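July, very late, feet in a bucket of cold water

So the Karngate open studios are officially under way and I have been on my feet since before seven. I said I'd keep this diary going all through it, even if it's only a few lines a night, so I'm typing with my laptop on the ironing board. It's the only thing in the apartment that's the right height for the bucket.

Hanging first. I'd been given the long wall in the upstairs room of the old Holmgren building, the one with the radiator smack in the middle, and for weeks I'd been picturing my six big monotypes in a row at eye level. Well, the radiator is taller than I remembered! Two of them had to go up high and one moved around the corner next to the fire door, where I thought nobody would see it. Of course that's the one people keep stopping at. A woman in a yellow raincoat stood there for ages, then asked me if it was a harbor. It's a parking lot, but I said yes, sort of, because I liked her harbor better.

Ilham Nair has the room across the landing and she is doing so much better than me on the display side. She's hung her little stitched maps on fishing line at all different heights, so you have to duck and turn to get through, and by noon there were kids going around and around in there. I got a bit jealous and then I went around myself twice. She's priced them really low. I told her so, and she told me mine were priced like I was scared someone might buy one, which was fair enough. I knocked a little off the two small ones after lunch and one went within the hour - to a retired dentist who wanted it for his stairs.

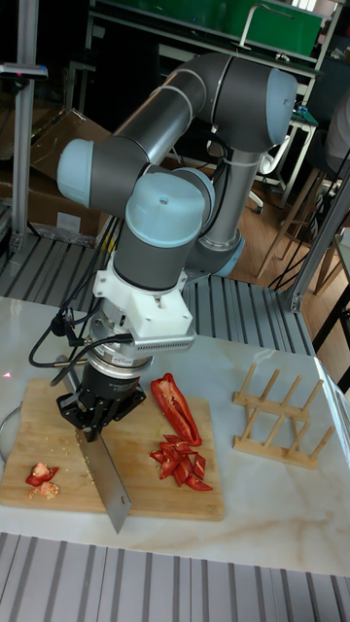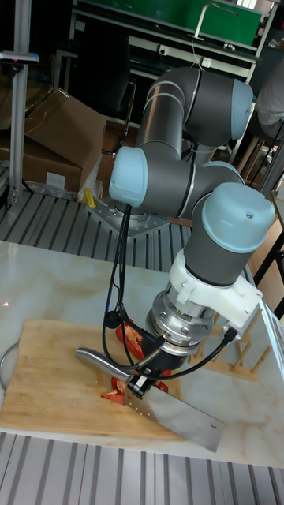 The door clicker downstairs said 791 by closing time. Last year's opening day was nowhere near that, I'm pretty sure, though it did pour then and half the signs blew into the canal. The aim for the whole run is 2,346, a number that somebody worked out from the floor space and the fire rules and then printed on the thermometer poster by the stairs as if it were a fundraising goal. I colored in a bit of it with a red marker while I was waiting for the bathroom.

The trail map is good this time. It's on the thin gray paper from Trosuton that I always want to steal, and you can follow the whole thing without turning it upside down, unless you start from the bus station end. There are 5 stops and we're the fourth, so people get to us either nicely warmed up or completely done in. You can tell which by whether they take the stairs. I did sneak out at two for half an hour to see stop three, the ceramics in the old Donar showroom, and I'm so glad I did. There's a whole window of tiny salt-glazed jugs, all leaning a little to the left, and at that time of day the sun comes right in behind them. I wanted every one. I bought a spoon rest.

What else? The tape on my labels is already giving up. Next time I'm using pins and I don't care what the wall people say. The guest book has nine comments in it, one of which is a drawing of a horse. My cousin came and said my work had gotten "very brown," and then ate about half the crackers. I had one proper long conversation with a printmaking student who wanted to know how I get the soft edges. I ended up showing her on the back of a trail map with a pencil and the heel of my hand, and I came away wanting to be at home making something instead of standing next to things I'd already made. That always happens to me at shows.

I still have to write the new label for the parking lot one. I might call it Harbor and be done with it. Ilham says that's cheating.

Water's gone warm. Doors open again at ten and I've got the first shift on the clicker, so I need a clean shirt and some double-sided tape.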